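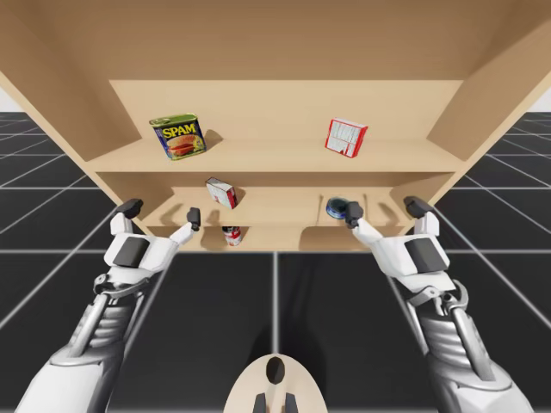 3 min read

Progress report to the Ravance Fund: student project on two-arm shelf picking
Reporting period ending June
Prepared by Marwan Nimri, project supervisor, with Tamer Matar, student lead

1. Status

The project is on schedule for the simulation phase and one month behind for the hardware phase. All work in this period was done in simulation. The students have a working shelf environment, a teleoperation setup for both arms, and a first learned policy for the single-object task. The two-object task has been started and has no usable result yet.

2. Simulation environment

The environment places a two-armed robot in front of a wooden shelving unit with an open upper shelf and a divided lower compartment. The stock is small packaged goods: a SPAM can, small red-and-white boxes, a short cylindrical can and a round dark blue tin. The mix was chosen to force different grasps. Flat-sided items can be pinched across the narrow side, while the round tin has to be approached with the fingertips well apart.

Object positions are randomized at reset. Early versions let objects spawn inside the partitions, which the physics engine resolved by throwing them off the shelf. Tamer Matar rewrote the reset routine to check for overlap before the first physics step. The routine does not require objects to settle upright, so tipped boxes remain part of the training distribution.

The curved edges of the lower panels were first modeled as straight for collision purposes. This let the fingers stop short of the visible surface. The collision mesh now follows the cutouts, at a cost in simulation speed that the lab workstation can absorb.

3. Demonstrations

Students recorded 767 demonstrations through Hattar, the teleoperation interface written by last year's class. Of these, 300 were held back for evaluation and the rest used for training. Each file stores joint positions, gripper state and the camera view. Demonstrations in which an operator reset midway were deleted before the split.

Operator technique varied more than expected. Some students moved both arms at once and others parked one arm while using the other. The first policy averaged the two habits and often hesitated in front of the lower shelf. A written protocol now fixes the start pose, with both hands raised and open in front of the lower compartment.

4. Results to date

The single-object policy succeeds reliably on the upper shelf. Success in the lower compartment is around half that level. Most failures there are contacts between a fingertip and a partition during approach. Grasp failures after a clean approach are rare.

5. Hardware

The arm controller ordered from Ellar arrived with the wrong connector board and was returned. The replacement is in the Dodard building awaiting electrical inspection. No project funds were lost, but bench time was.

6. Budget

Spending is within the approved lines. We request permission to move the unspent travel amount to storage drives, as the recorded camera views take more space than planned.

7. Next period

- Retrain on lower-compartment approaches using the new start pose.
- Complete the two-object task in simulation.
- Mount the controller and repeat the joint calibration.
- Hand over Hattar documentation to the incoming class.

Questions on the budget request should go to Marwan Nimri. Logs and the evaluation split are available from Tamer Matar.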